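**clearing the snack table, a thread** (1/?)

ok so I finally started on the big table. the one everybody at Londa eats at and then walks away from. it's March and there's stuff on it from before the holidays I swear

**2/**
rules I made up in the elevator:

- food pouches go in the wrapper bin
- anything with food still in it goes home with whoever claims it by 2
- crumbs get the dry cloth first, THEN the damp one. I've been doing it backwards for years, you just make paste

**3/**
pouches are the worst part. clear film, crinkles up, slides off under the radiator if you breathe on it. I flatten them one at a time, pink end toward me so I can find the barcode if I want to reorder. took me way too long to get a system going

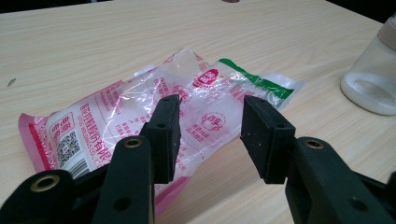

## 4/ reordering, the saga

people keep asking where the snacks come from. answer: mixed box from Sharifi, the shop behind the Clivness bus stop. 17 bucks, you don't get to pick. half the labels are in Chinese and I go by color, pink was good, green was too salty for me but the desk by the window loves them

if you read Chinese pls tell me what I've been eating. all I can get from the pink one is HOLDINGS CO. and LTD lol

**5/**
also: do NOT buy the 200 count box. I did that once. we had no cupboard. 100 is plenty and even that lives in two drawers and a tote

**6/**
wiping now. the pale tabletop is sneaky, those wavy grain lines hide everything, you think its clean and then you put your sleeve down. trick is get your head low and look across it toward the light. grease shows up right away

go WITH the grain. somebody used the Dramonine spray on it last year and it left a haze that took me a whole lunch to buff off. great on the sink, keep it away from the table

**7/**
and do the hole. the little round one at the far edge, crumbs pack in around the rim and then it smells like shrimp chips in there. cotton swab, twist, done. 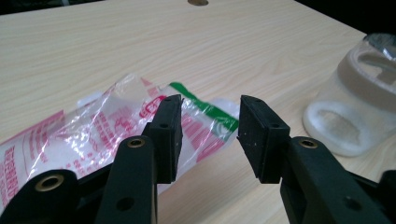

so anyway my plan is one bowl, only one, and when the bowl is full no more snacks get opened. we'll see how long that lasts, I give it until the next Sharifi box

**8/**
someone asked about the plastic bags. I keep the ones that don't have a rip and stuff them in the tote with the spare pouches. the rest go out. I do not need a bag of bags, I've already got one at home

**9/**
next up is the fridge shelf, which I'm scared of. there's a jar. will report back tmrw if I open it

if the green pouches are yours come get them, theyre on my chair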